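What We Learned From a Year of Bad Tubs

Our group (me, Natalia Medrano and Damian Thaler) spent most of the semester on one question: why is the inside of a white molded plastic container so annoying to wipe clean? We borrowed 8 tubs and liners from the Sturnow lab shelf, smeared each one with the same tomato paste and timed ourselves with a sponge. Very glamorous, I know!

The first round was kind of a mess. Damian scrubs like he's sanding a boat and I don't, so our times were all over the place. Emlyn Jarman, our advisor, told us to stick to 50 strokes per tub and then look at what was left, and after that the numbers started making sense – mostly.
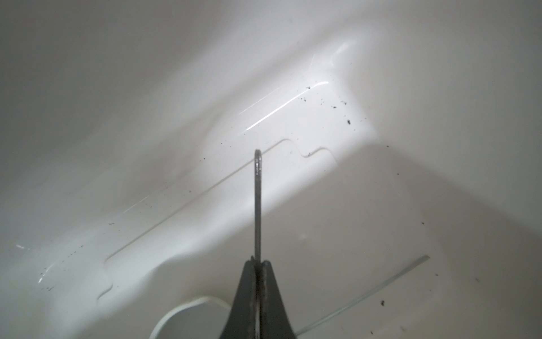 Molded-in steps were our biggest headache by far. The big curved walls are easy, your hand just follows them around, but then you run into a thin raised edge like the one climbing across the plastic behind the metal rod, with that notch that dips, runs flat and steps back up, and the sponge rides right over it. Glare is the other problem (look at those white streaks near the top), and it made grading by eye a real pain. We ended up turning off the overhead lights on Friday and regrading all the tubs with a desk lamp held low.

If we did it over, I'd try a soft brush on the notches and have two people grade every tub separately. Natalia also wants to try dried oatmeal, so good luck to whoever shares our sink.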